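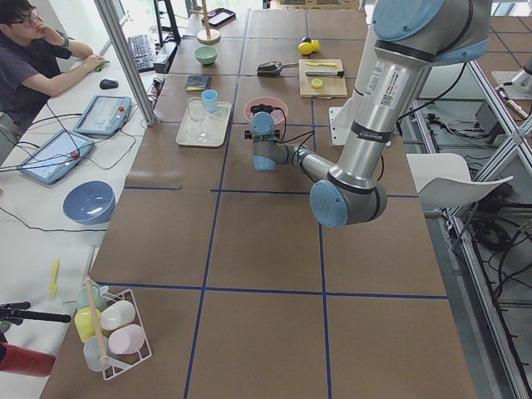 Pink bowl, drinking glass and small blue cup on brown paper.

Naltden Kraft Table Roll
Heavy brown paper for craft tables, kids' parties and long dinners
Item 933, 70 feet per roll

We started stocking Naltden in January and have gone through more of it in our own workroom than we'd like to admit! It's a thick, plain brown paper with a bit of tooth to it, so crayons and soft pencils grab right away and markers don't skate around. Roll it out, tape down the corners, and let people draw, glue, glaze or spill.

Raquel Cunha ran her Saturday bowl-painting class on a single sheet (twelve kids, acrylics everywhere) and folded the whole mess up at the end. Her tip is to mark out a space for each painter with colored tape before anyone sits down. Elbows stay in their own territory, mostly.

What you get
One roll on a stiff cardboard core
Width: 22 inches
Unbleached, uncoated, same on both sides
Fits the Clalleck wall cutter and the Clalleck tabletop stand (sold separately)

Good to know
The paper is uncoated, so a puddle will soak through if you leave it. For watercolor or papier-mâché, lay down two sheets. It curls when it first comes off the roll; turn the curl toward the table and it settles down in a few minutes. Painter's tape peels off cleanly if you pull low and slow. Packing tape will take the top layer with it.

We also love it for wrapping. Joaquim Vilela stamps his with potato prints every winter, and they look wonderful with plain cotton string.

From customers
"Covered our dining table for a birthday and the grown-ups drew more than the kids did. Already on roll two." Tomás P.
"Great paper, sturdy. Wish it came wider, my bench needs two strips side by side." Custódio C.

Wider tables: see item 291, the same paper at double width.

Rolls ship in a box, never a bag, so the ends arrive square. Leftover clean paper can go in with your regular paper recycling.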